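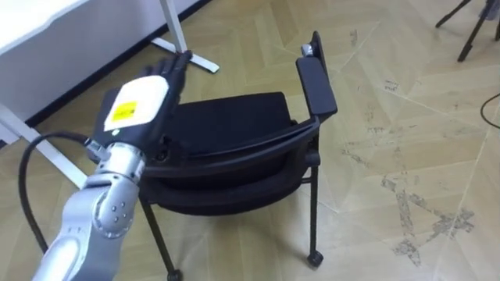
Dagim Mamo wrote to me after last month's column that a chair is a chair, and that anyone who spends a whole page on where people leave theirs at the end of the day must have run out of subjects. He added that in his office the cleaners move them anyway, so why bother.

I have thought about his letter more than he probably meant me to. He is right that it is a small matter. I still think people should push their chairs in when they get up from a desk, and I think the reasons are better than the one most of us were given as children, that it's polite.

I worked for nine years on the second floor of the old Clunel building, in a room of shared desks. The chairs were black, with fabric seats and a hard back rail that came around at the sides. That rail sat at hip height for me. By the end of my first winter I knew it well. People stood up for lunch and walked off, and every chair stayed where it had been when its owner's knees straightened. Some pointed at the window and some pointed at the next desk. To get to the printer you went through them sideways with your coffee held up.

The room measured 1,443 square feet, according to the plan by the fire door, and it never felt like it. When Mivbridge took over the lease they hired a planner to find out why the staff complained about space. I don't know what he charged, but the new layout cost more than $3,000 in moved outlets alone. The desks went from rows to clusters and then the chairs were left out in the clusters. The path to the printer got longer and was still blocked.

What finally changed things was Purificación Palacios coming back from knee surgery in July. She was on crutches for six weeks. She never asked for anything, but you could hear her stop, shift a crutch, nudge a chair with her foot and start again. After a few days of that, most of us began pushing our chairs in. Once she was off the crutches about half the room stopped again. I was in that half for a while, and I am not proud of it.

So my first point for Dagim is that the person who leaves the chair out is rarely the one who has to go around it. It takes two seconds to push in and it takes everybody who passes a little longer than that to avoid. The cleaners move them, yes. They move them at night, after the day's walking has been done, and I would like to hear what they think of it.

My second point is about the chair itself. A glossy plastic rail gets scuffed where other furniture knocks it, and so do desk legs, especially white ones. Elsa Kuusisto bought our chairs used, at $200 for a set, and the ones that lived under the desks still looked fine when the office closed. The ones that lived in the aisle looked ten years older. Most of the damage was on the near side of the rail, at the height where bags and carts hit it.

There are fair arguments on the other side. Some chairs don't fit under the desk, and arms that are too tall are a fault of whoever chose them. Some people have bad backs and need the seat left at a certain angle so they can lower themselves into it – Kha Tôn does, and his chair should be left alone. A desk at home, in a room with one person in it, is also that person's business. I leave mine out at home most days, and I have walked into it in the dark.

I am also against signs. Zekonov, two floors up from us, put a printed notice on every desk asking staff to "return seating to its home position." All it did was make people angry at the notice. Ngọc Đào peeled hers off and stuck it to the microwave. If you want the chairs in, push yours in, and push in the one beside it if the person has gone home. That will get you further than a sign will, though it may take a year.

Dagim also asked what I will write about next, now that chairs are covered. Coat hooks, probably. There are never enough of them and they are always behind the door.

Recent columns
Where People Leave Their Chairs
The Meeting Room With No Clock
Lunch at Your Desk, a Defense
Who Owns the Good Stapler?
Open Windows and the People Near Them

Home | Columns | Letters | Archive | About

Contact the editor | © 2018 | Back to top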